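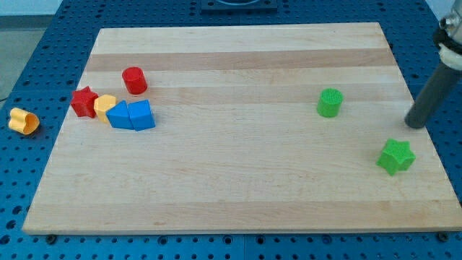
How long does it take to learn a new language well enough to live in it?

For me it took two years before I could make a telephone call without writing the sentences down first. Other people need less. My neighbor Deolinda Prata moved to Altulley in the same month as I did, and she was arguing with the bus driver by the first summer.

I think the difference is that she speaks before she is ready. I am a person who wants to finish the sentence in my head, check the verb, and only then open my mouth. By that time the others are already talking about something else. In the bakery this is not a big problem. At a dinner with eight people it means that you are silent for the whole evening and everybody believes you are shy. I am not shy in my own language. My sister would laugh very much if she read this.

What helped me most was a notebook. I bought it in Klinhom, in the small stationery shop near the station, and I wrote in it only words which I had heard from a real person. No words from books and no words from the course. In June I reached the last page and I had 419 words. Many of them are not useful. I have four different words for light rain, and one word for the piece of bread at the end of the loaf, which I have used exactly once.

The course itself was also good, I don't want to be unfair. Our teacher let us read the local newspaper from Treltar aloud, also the advertisements, and I learned more about prices and used cars than I ever wanted. But in a classroom people wait for you. On the street they don't wait, and you must learn to say "one moment, please" in a friendly way. I recommend to practice this sentence before all other sentences.

Now it is December 2021 and I still make mistakes every day, mostly with the small words, "in" and "on" and "at". Deolinda makes them too, only faster. Next week we take the train together to Ondska to visit her aunt, who speaks a dialect that neither of us understands, and I have already bought a new notebook.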